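Drukulix Said 89 Percent

I have now paid for a sky app, so I feel entitled to complain about one.

Drukulix claims it can tell you the night before how good the sunrise will be at any spot you drop a pin on. You get a percentage and a little colored bar that goes from gray to a pink I have never seen on any morning of my life. People in the photo groups swear by it. They post the bar next to their picture, and the picture is always gorgeous, and I always wonder how many mornings they left out.

So I tried it at Akande Overlook, 181 miles from my front door, most of it on a highway with one open gas station. The score for 29th March was 89 percent. I have driven farther for less, so off I went. 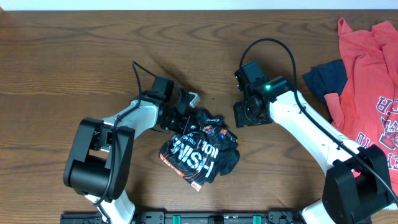

Fog. The sign at the top says 3,589 feet and I can confirm the sign, since I stood beside it for most of an hour and it was the only thing I could see. Two other cars were in the lot. One man had his phone out and was showing his wife the pink bar. She did not look like she wanted to see it.

Right at the end the fog got a bit brighter on one side. I took pictures of that. They look like the inside of a milk jug.

Now, I know what a percentage means. If it says 89 then some mornings will be the other 11, and maybe I got one of those. Fine. But 11 percent of what? I went through the help pages when I got home and the app never says who decides whether a sunrise was "good." As far as I can tell, users rate it themselves, and the users who bother to rate are the ones who got out of bed for it. You drive all that way in the dark, you're going to tell yourself it was pretty nice. I almost did it. I had four stars picked out before I caught myself. 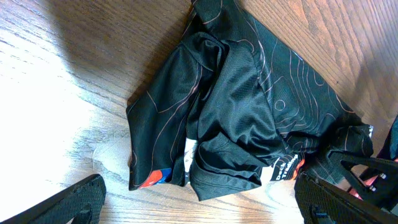
There is also the question of what "89 percent" is supposed to add to looking at an ordinary weather report, which for that same morning said low cloud. Two words, no charge. I read them and I went anyway because the other number was bigger and had a color on it. That part is on me.

Someone in the comments last time told me I should be using the Dukimico warming filter for flat light. I borrowed one in June of last year and everything came out looking like weak tea. If the color wasn't there when you were standing there, I don't see why it should be there when you get home. I know plenty of people disagree, and they sell more prints than I do (I sell none).

The Duletti tripod, which I was rude about in an earlier post, did all right. One leg still slips if you look at it wrong. It held steady for the fog, though fog doesn't ask much.

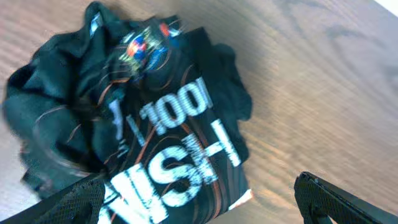
Black t-shirt on the wood table.

Will I keep the subscription? It renews on its own and I haven't worked out how to stop it, so yes for the moment. I'm going to write down the score every morning and then look out my own kitchen window, no driving, and see how the two compare by the end of June. If it does well I'll say so here.

The best sky I saw all month was over the grocery store parking lot, and I had a cart in each hand. I checked the score for it later. 2 percent.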